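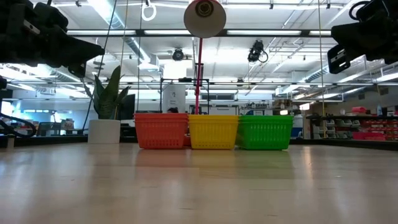
Last modified: February 2026

Second arm stalls at the handover point when both arms share one planning scene

Posted by tbl_frame2 in Lasetum Help > Motion planning

We run two arms over one table with Lasetum doing the planning and a small task layer of our own on top. The job is sorting stackable baskets by color. The perception side is fine. It finds the rims, gets the color right and gives a pose that is good enough to grasp.

My trouble is with the planner. When the left arm finishes a move and backs off, the right arm should start right away. It waits up to 8 seconds and then logs "start state in collision", even though the arms are well clear of each other. If I restart the planning node it works again for a few cycles.

Things I have tried:
Raising the planning timeout. No change.
Turning off the lamp and plant collision boxes. No change.
Lowering the padding on the gripper links from 55 mm to 30 mm. It fails less often but still fails.

The joint states look right in the viewer. Has anyone seen this with two arms in one scene?

kessel_drift

You probably have the padding too high. 55 is a lot for a gripper. We use 10 and never see this. Also check that your emergency stop isn't latched.

rimfinder

The padding makes it show up more often, but I don't think it is the cause. "Start state in collision" with the arms apart nearly always means something is still attached to one of them in the planning scene. When your task layer opens the gripper, it has to send a detach for the held object and then add that object back to the world at its new pose. If the detach is sent while the trajectory is still being executed, Lasetum queues it, and the queue is dropped if the next plan request comes in first. The left arm then carries a ghost basket with it wherever it goes.

To check, dump the scene right after a stall and look at the attached objects list:

lasetum scene dump --attached

If you see a basket listed under the left gripper after it has opened, that is the problem. Wait for the execution result, send the detach, wait for the scene version number to go up, and only then release the lock for the other arm. In our logs the version update came 132 ms after the detach, so the wait costs very little.

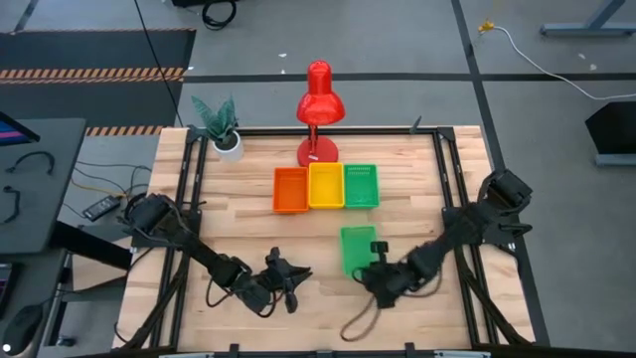
Object identity is the other thing I would look at in your task layer. If you name objects by color, you will get into trouble as soon as there are two of the same. With one green basket back in the row by the lamp and another lying tilted down between the arms, a key like "basket_green" matches both, and the second detection overwrites the pose of the first. The planner then thinks the near one has gone and may send a gripper through it. Give every detection a track ID and keep color as an attribute. Nelby has a tracker node that does this and it talks to Lasetum without an adapter. We had to set its max gap to 3 frames, or it handed out new IDs every time a gripper passed over a rim.

A tilted basket also needs its full orientation in the collision object. We were only passing yaw for a long time, and the box the planner used was flat on the table when the real one was not.

tbl_frame2

The dump shows basket_orange attached to the left gripper after release, so the ghost object was real. I added the wait on the scene version and the stalls have stopped. Padding is back at 55 with no errors.

I was keying by color, yes. Switching to track IDs now. The E-stop was not latched.

matlala_user

Adding this for people who come here from search. If you use the Matlala bridge, the scene version is not forwarded by default, so the wait described above will block forever. Set forward_scene_version to true in the bridge config and restart the bridge – the planner can stay up.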